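Celtdale Revises Hard Water Rules for Rental Housing

May 13, 2025

Celtdale has adopted a revised rule on water hardness in rental housing, setting out how landlords must test, treat and report the supply in multi-unit buildings. The rule replaces an older notice that applied only to buildings with a central boiler. It now covers any rental building with more than 4 units, whatever the heating arrangement.

Under the new text, hardness must be measured at the point of entry and at one kitchen tap on the highest occupied floor. Samples are taken with the cold line fully open after two minutes of flow. Results are recorded in milligrams per liter as calcium carbonate, and the older practice of reporting in grains per gallon is no longer accepted on city forms.

The change follows a review of maintenance records submitted by property owners over the winter. The review found that scale buildup was the most common reason given for early replacement of tankless water heaters, ahead of igniter faults and leaking heat exchangers. Blocked faucet aerators and failed dishwasher inlet valves were also frequent entries. The city did not attempt to estimate the total cost to owners, as many records listed labor and parts together.

Buildings that exceed the treatment threshold will have to install a softener or an approved conditioning unit on the hot water branch. Treating the cold drinking line remains optional. Where an ion exchange softener is used, one untreated cold tap must be kept in each kitchen and labeled as such, a provision aimed at tenants on low-sodium diets. Outdoor hose connections must be taken off ahead of the softener to avoid unnecessary salt use.

Discharge from softener regeneration is dealt with in a separate section. Brine may go to the sanitary sewer through an air gap but may not be sent to a storm drain, dry well or septic field. Units that regenerate on a fixed timer may stay in service until they fail. Replacements must use metered regeneration, which starts a cycle after a set volume of water has passed through the resin bed.

Navickas, a property management firm with several buildings in the older part of Celtdale, said in a written comment that it supports the testing schedule but considers the labeling requirement excessive for small kitchens. The firm asked for the label to be allowed inside the sink cabinet. The final text permits this, provided the label can be read with the cabinet door open and no stored items need to be moved.

Zevenico, a regional supplier of plumbing parts, said it expects demand for metered control valves to rise before the end of the year. It noted that many existing tanks can be kept and fitted with a new valve head if the threads match and the resin is still in serviceable condition — a cheaper option than full replacement in most utility rooms. Owners are advised to check the bypass valve at the same time, as seals on older assemblies tend to harden.

Tenants may request a copy of the most recent test result, and the landlord must provide it within 30 days. There is no fee. If no test is on file, the landlord must arrange one and supply the result within the same period. Complaints about late or missing results go to the housing office, which may order a test and bill the owner for it.

The rule does not cover lead, copper or bacterial testing, which remain under existing drinking water requirements. It also leaves single-family rentals outside its scope, although their owners may use the same forms on a voluntary basis.

A fee of 35 dollars applies to each building registration, payable when the first result is filed. Owners who already hold a valid boiler certificate are exempt from the fee until that certificate expires. First results are due in December. Forms and sampling instructions can be collected at the housing office counter. 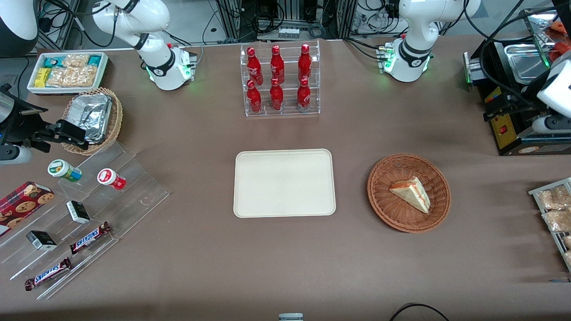 Two white robot arms mounted on a covered tabletop, with a round wicker basket at the left.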